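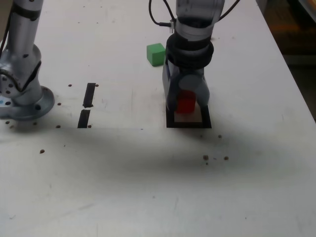 From: Algirdas Rebane
To: demonness-users
Subject: Re: [demonness-users] how many demos before it's worth training?

Hi Funda, hi all,

Great questions, and good timing too - we just closed the first round of cube demos in April and I've been itching to write some of this down before I forget it. Answers inline, then a few things you didn't ask for (sorry, I got going).

> We have a single arm and a parallel gripper, and we're about to start
> recording pick and place with colored cubes. My advisor wants a number.
> How many demos did you need before the policy did anything sensible?

We have 1281 episodes in the set now, but the policy did something sensible long before that. The first training run I'd call encouraging used 60 demos, all red cube, all from one operator (me). It would go to the red cube and close on it more often than not, as long as the cube started somewhere near where I had been putting it. Move the cube toward the far side of the table and the arm went confidently to the wrong place, closed on air, and carried the air very nicely to the goal.

So if your advisor wants a number, say 60 for a first look, and then plan on throwing those 60 away. I mean it in a good way! You will learn so much about your own setup from that first batch that you won't want to keep it. Ours had a clock problem between the joint log and the video that I only found when I played an episode back at quarter speed.

> Do you mark the workspace in any way, or does that end up as a crutch
> for the model?

We do mark it. There's a black rectangular outline on the table where the red cube goes, and the green cube stays out on the open tabletop as the other object. We also have a couple of strips of black tape down on the white surface. Does the model use the outline? Of course it does, and I'm happy about that, because the task is literally "red cube in the outline". What I'd worry about is marks that tell the model something you didn't mean to tell it. In my first batch I had little pencil ticks for the cube start positions so I could reset quickly, and I'm fairly sure the policy was reading them. I rubbed them out and the numbers dropped, then came back up once I started placing cubes by eye.

Our table is a bit of a mess otherwise, with scuffs and smudges and little holes. I used to want to paint it. Now I leave it alone, and Rivera (the bench we built second, with the nicer table) has the harder time when we swap policies between the two. I can't prove that's the table. If anybody has run that comparison properly please post it, I'd love to read it.

> What about lighting? We're next to a window.

Close the blinds if you can, at least for the first few hundred. Overhead light gives us a wide soft shadow from the arms across the middle of the table, and that shadow moves when the arm moves, and the model copes fine. Window light changes over the afternoon and got us into real trouble. One trick that helped: record in short blocks, 8 episodes at a time, and spread each condition over different hours. If you do all of your left-side starts in the morning and all your right-side starts after lunch, you've taught it the time of day.

> Do you keep the failed attempts?

Yes, all of them, with a label. We use 3 labels: clean, recovered, failed. Only the first two go into training at the moment. The recovered ones are gold! An operator who comes down a little off center, backs up, and tries again is showing the policy exactly what it needs for the moments when it comes down a little off center. My early demos were too pretty - I'd been practicing - and the policy had no idea what to do after a bad approach. When Kovar (our newest bench, and newest set of operators) came online, their demos were much sloppier and the mixed set trained better than mine alone. I was a tiny bit hurt.

One caution on labels. Have the operator pick the label right when the episode ends, before resetting the cubes. We tried labeling in bulk from video and the gripper fingers hide so much of a cube once it's held that you can't always tell a good grasp from a poor one.

Now the extras.

Cables. Ours hang off the upper part of the arm in loops, and for a while I was re-tying them every few sessions. Please pick a routing and leave it. Each change shows up in the images, and if one of them snags on the wrist halfway through a block you get a funny hitch in the joint data that the policy will happily learn.

Second object. Put one in earlier than you think. With only a red cube on the table, "go to the thing" and "go to the red thing" are the same task, and you won't find out which one you trained until a green cube shows up. We now swap which cube is nearer the outline at random, from a list the script prints before each episode. Operators are terrible at random (I always put the green one up and to the left, I have no idea why).

Pauses. Trim the dead time at the start of each episode. Ours had people reaching for the controller, sipping coffee, whatever, and the first policy would sit perfectly still for ages before it moved. Very lifelike.

I'm cleaning up the recording script this week and will put it in the usual place once the label prompt stops crashing on an empty comment. Funda, if you want it sooner, write me off list and I'll send you what I have, crash included. And do tell us which gripper you're using and how your first 60 go!

Cheers,
Algirdas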